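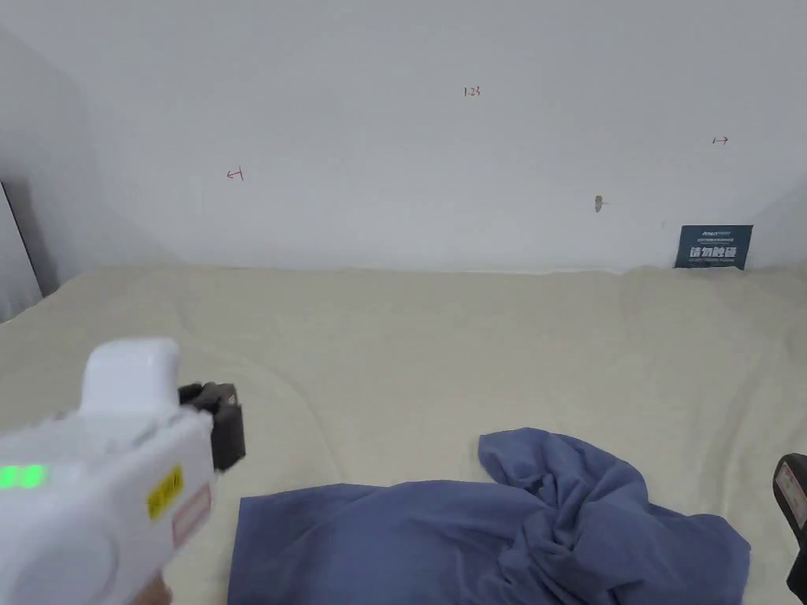 A blue cloth on a cream-colored blanket.

Container weights remain a leading source of disputed claims in the liner trades. The head of cargo services at Vetulard, a marine surveying firm with an office in Lititz, discussed the subject with us in March.

"Most shippers declare in good faith," the surveyor said. "The difficulty is the method. A packer adds up the goods and forgets the pallets and the dunnage."

In one case handled by the firm, a stack collapsed on the feeder Kaewsai in heavy weather. Thirteen boxes were reweighed at the discharge port, and 2 of them were over the declared figure by up to 3,000 kilograms. Both had been stowed in the top tier.

"The lashings were in order," the surveyor said. "The crew had followed the approved plan, but the plan was only as good as the numbers entered in it."
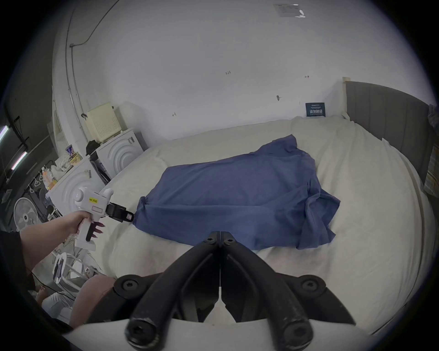

Black two-fingered gripper, with a white pistol-grip device held at left.

Asked what members should require from terminals, the surveyor pointed to the Bratell terminal, which weighs every loaded box at the gate and holds any with a difference of more than 390 kilograms. Drivers objected at first – the lines were long – and a second scale was installed.

The surveyor also advised masters to keep copies of the final stowage plan and all weight corrections received before sailing. "Write down the time each correction came on board," the surveyor said. "We are often asked for it a year later, when the officer concerned has joined another ship."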